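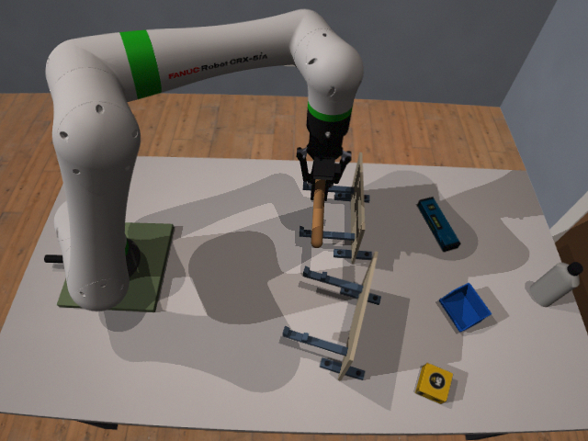

4. Joint Failure and Earlier Repairs in the Skoltdale Chairs

4.1 The chairs and their use

The chairs discussed in this section come from the reading room of the former Skoltdale town library. They were made locally, in beech, and stayed in daily use until the building closed. The library bought them as a single order from the Keltell workshop, and the surviving order book gives the wood, the finish and the price per chair but says nothing about how the joints were to be made. We examined 76 chairs. Others are known to have been sold or given away when the library moved, and we did not try to trace them.

All of the chairs follow the same pattern. The seat frame is made of front, back and side rails that meet the legs in dowel joints, and a lower set of stretchers joins the legs closer to the floor. The back posts continue upward from the rear legs and carry a curved top rail. There are corner blocks inside the seat frame, glued and screwed. The pattern is a common one for institutional seating, and versions of it are described by Gallegos in the survey of regional workshops that we used for dating.

Use was heavy but not even. Chairs kept at the long tables near the entrance show much more wear on the front edge of the seat and on the lower stretchers than those from the map alcove. The room labels under the seats made it possible to assign most chairs to one area or the other. Where the label was missing we left the chair out of any comparison between areas, but kept it in the general record of joint condition.

4.2 Construction of the original joints

Joints that had come fully apart could be studied directly. In these, each rail end carries two dowels set one above the other. The holes in the leg are slightly deeper than they need to be, and in most cases a plug of old hide glue is found at the bottom. The glue film along the sides of the holes is thin and patchy. This agrees with a method in which glue was put into the hole and the dowel then driven in dry, so that much of the glue was pushed ahead of it and did little work.

The dowels are smooth, without the grooves that let extra glue escape in later factory-made types. Their ends were rounded over before assembly, a simple step that helps a dowel find its hole and keeps it from tearing the edge on the way in. The overall form is the ordinary one (Figure 2). Grain direction in the dowels is generally straight, although a few run out to the side over a short distance, and these were often the ones found snapped.

Figure 2. Wooden dowel, light tan, held upright. The lower end is rounded. Computer rendering.

We had hoped to compare the wood of the dowels with that of the rails in every open joint. In practice, glue and old polish had soaked into many of the surfaces, and we were not willing to cut fresh ones on chairs that are to go back on display. Where the wood could be identified it was beech in both parts.

4.3 Patterns of looseness

Each joint was graded by hand as firm, slightly loose, loose or open. The grading was done with the chair on a flat bench and the seat pad removed. The same person graded all the chairs, and a second person then repeated the work on a smaller group without seeing the first set of results. The two agreed well on joints that were firm or open. They agreed less often on the line between slightly loose and loose, and for the discussion below we have joined those two grades.

The joint between the side rail and the back leg was the weakest point in both areas of the room. This is what one would expect from the way people sit. A reader who leans back puts the weight of the body through the top rail, and the back posts act as long levers against the seat frame. Tipping the chair onto its rear legs makes the load worse. Wear on the back edge of the rear feet was present on most of the chairs from the long tables, and it tended to go with loose side rail joints, though there were chairs with heavy foot wear and sound frames.

Front joints did better. The open ones were nearly all on chairs where the corner block was missing or had lost its screws. It seems that the block carried a good part of the load once the dowels began to move, and that a chair could remain usable for years in this state. Readers may not have noticed anything wrong beyond a creak.

The stretchers show a different kind of damage. Their joints are small and were never meant to carry much, but people rest their feet on them. Many had been pushed downward, with the lower lip of the hole crushed and the upper side still crisp. In some 5 percent of the stretchers the wood had split along the line of the hole. Splits of this kind were always on the front stretcher.

4.4 Heating and seasonal movement

The reading room was heated by coal stoves at first and later by hot water radiators along the outer wall. No humidity records survive. The maintenance ledger does contain complaints about dry air after the radiators were put in, and an entry from a June inspection notes that "the chairs want gluing again." The word "again" suggests that the problem was already familiar.

A round dowel in a round hole does not stay an exact fit when the moisture content of the wood changes. Wood shrinks and swells more across the growth rings in one direction than in the other, so both parts go slightly oval, and they do not do so together unless the rings happen to line up. In a damp summer the dowel swells against the walls of the hole and may be crushed a little. When the heating comes on it shrinks to less than its first size. Repeated over many winters, this is enough to break a thin glue film even on a chair that is seldom used.

The chairs from the map alcove give some support to this view. They had little surface wear, and their feet were close to full length, but many of their side rail joints were still loose. The alcove was next to a radiator. We cannot separate the effect of the heat from that of simple age, and the number of chairs with good labels is small, so we put this forward as likely and no more.

4.5 Earlier repairs

Signs of repair were found on chairs from all parts of the room. They fall into 4 groups, listed here in what we take to be their order in time: regluing with hide glue, metal angle brackets, nails driven through the joint from the outside, and regluing with a white synthetic adhesive.

The first group is the hardest to recognize, because a joint that was taken apart, cleaned and reglued with the same material looks much like one that was never touched. Only where the dowels had been replaced could we be sure. Replacement dowels are a little thicker than the originals and their holes have been drilled out to match. The work is neat, and it may have been done by the Keltell shop itself. Most of these joints were firm.

Angle brackets were fitted inside the seat frame, usually at the back. They hold the rail in place but do not stop it from rocking, and the screws have worked loose in nearly every case. On a few chairs the bracket was moved and screwed down again next to the old holes, leaving the end of the rail badly weakened.

Nails did the most harm. They were driven in from the face of the leg, often through the dowel, and the joint cannot now be opened without pulling or drilling them out. The rust has stained the wood and, near the nail, made it soft. Réjean Gagnon, who looked after the building in its last years, recalled in a conversation with us that the nailing was done in the evenings with whatever was in the drawer – the library had no budget for furniture at the time. The different nail types we found fit that account.

The white adhesive was used last. It is easy to see as a pale line around the shoulder of the joint. In most cases it was put on over the old hide glue without cleaning, and it has bonded to the old glue but hardly to the wood. These joints can be opened by hand. They were also the least damaged by repair, as nothing had been cut or drilled, and for treatment they are the simplest of the later groups.

4.6 Comparison with the Plostholm group

A smaller set of chairs of the same pattern is kept at Plostholm, where they stood in an unheated meeting hall. We saw these on 8 October 2022 and graded them in the same way, but without removing the seat pads, which are tacked down and original. The side rail joints were again the weakest. Fewer had opened, and there were no splits in the stretchers. Hall chairs are used for an hour or two at a time, and then stacked against a wall for days, so the lower wear has an obvious cause apart from the lack of heating.

What the Plostholm chairs do show clearly is the original state of the finish and of the corner blocks, all of which are still in place. We have used them as the model for replacing lost blocks on the Skoltdale chairs. The screws are slotted brass, set a little off center, with the slot left at whatever angle it reached when tight. Treatment of the open joints, including the choice of glue and the handling of nailed legs, is covered in Section 5.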